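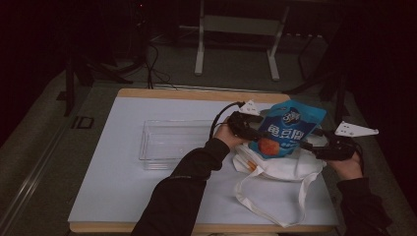 Packing a snack tote so nothing ends up crushed

I've been packing snacks into canvas bags for years and for most of that time I did it badly. I'd tip everything in, sling it over my shoulder and then wonder why I was eating crisps with a spoon at the other end. My friend Tineke Kuipers finally sat me down before our June trip to Terville and showed me how she does it, and I've been doing it her way (with a few changes of my own, sorry Tineke) ever since.

It takes five minutes once you've got the hang of it, and you don't need to buy anything special.

What you'll need

A canvas tote with a long strap. Mine is white with a small orange stripe and creases if you so much as look at it, but it folds up small and goes in the wash.
A clear plastic tray, the rectangular sort with straight sides. Any tray will do as long as it fits through the mouth of the bag.
Your snacks. I like a mix of bags and a few solid things like a packet of biscuits or a couple of apples.
A clear bit of table. More room than you think!

Step 1: Lay the tote down flat

Put the tote on the table with the opening facing you and let the strap hang down towards the edge. I used to try doing this with the bag standing up on its own, which canvas simply will not do. It flops. You end up holding it open with your elbow.

Don't bother smoothing it out, by the way. Crumpled is fine. You only want to be able to find the opening without digging for it.

Step 2: Get the tray out and keep it to one side

Tray on the left, tote on the right, or swap them over if you're left-handed. Leave the tray empty for now. The idea is that you try things out in it before anything goes near the bag, so you can see straight through the sides and spot where the gaps are.

Step 3: Sort your snacks into squashy and not squashy

Pick each bag up and give it a very gentle squeeze. If it's puffed up with air, it's squashy and it goes in last. Nuts, dried fruit and sweets can go underneath.

I had a blue bag of 龟豆仔 to pack this time and I wasn't sure which pile it belonged in. I can't read the writing, so I went by feel. If you're in doubt, treat it as squashy.

A bag like that wants holding near the middle and tilting a bit as you move it. If you grab one by the top corner it swings about, and if it's been opened and clipped shut you'll soon find out how good the clip is.

Step 4: Do a trial run in the tray

Put the solid things in first, along the longest side. Then stand the snack bags up on their bottom edges, leaning slightly, like records in a box. You'll get far more in than if you lay them flat, and you can read the fronts when you're hunting for something on the train.

If the tray's full and you've still got things left over, leave something at home. I know! But once you start balancing bags on top they slide off the minute you lift it.

Step 5: Slide the tray into the tote

This is the fiddly bit. Hold the mouth of the tote open with one hand and feed in the short end of the tray with the other, keeping everything lying on the table. When it's halfway in, pull the canvas towards you over the tray, a bit like putting a pillowcase on. Then bring the whole lot upright slowly, with a hand under the base.

Check that the strap isn't trapped underneath before you lift. I've done this more than once and it tips the tray sideways.

Step 6: Fill in round the edges

There'll be slack canvas on either side of the tray. I tuck napkins down one side and a spare carrier bag for rubbish down the other. Anything really light and puffy can sit on top now, and a folded tea towel over that keeps it all in place.

A few odds and ends

For a big bag, 400 g or so, I give it the whole end of the tray to itself and build the rest round it.

Chocolate goes in the side with the napkins, well away from your body if you're carrying the tote under your arm.

If you're packing for children, do 2 smaller totes with the same things in each. Floor De Graaf suggested that in the comments on my lunchbox post and it has saved me a lot of arguing on the back seat.

When you get home, take the tray out straight away and shake the tote over the sink. Crumbs get right down into the seams. Mine goes in at 40 with the tea towels and I hang it up by the strap to dry.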